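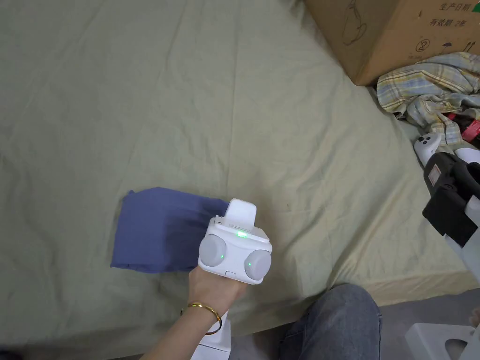 Ball head (photography)

A ball head is a camera support that joins a camera to a tripod, monopod or clamp by means of a single ball held in a socket. Releasing one control frees the camera to tilt and turn in all directions. Tightening the same control locks every axis together. Ball heads are used mainly for still photography. Video work is more often done with a fluid head, in which pan and tilt move separately and against a set resistance.

Construction

The ball is usually machined from aluminum and given a hard anodized surface. It carries a short stem, and the stem carries the camera platform. The socket is a cup inside the housing, closed by a collar or a pair of jaws that a locking knob draws against the ball. Most housings have one or more notches in the rim. With the stem lowered into a notch, the camera can be turned to a vertical position.

Many heads have a second, smaller knob that sets the friction on the ball while the main lock is open. Enough friction keeps a front-heavy lens from dropping when the lock is released. A separate panning base, with its own lock and often a degree scale, lets the housing turn without moving the ball.

Elliptical balls

On some designs the ball is very slightly out of round. As the stem moves away from vertical, the wider part of the ball presses against the socket and friction rises. The Katsaros head, designed by Hamish McAlister, used this principle and was produced in a single run of 3,854 units. Early examples could jam when locked at a steep angle, and the socket liner was later changed to a softer plastic.

Load rating and creep

Makers state a maximum load, but there is no common test method, and ratings from different makers cannot be compared directly. Creep is the small downward movement of the camera after the lock is tightened. It is most visible with long lenses. Shazia Swati measured creep on a Pastero head with a 40 mm ball, using lenses of 200 mm and 600 mm, and found that most of the movement took place in the platform joint.

Maintenance

The ball is normally run dry. Dust is removed with a clean cloth. Oil and grease reduce holding power and should not be applied unless the maker calls for them.

See also

Fluid head
Geared head
Gimbal head
Monopod
Panoramic head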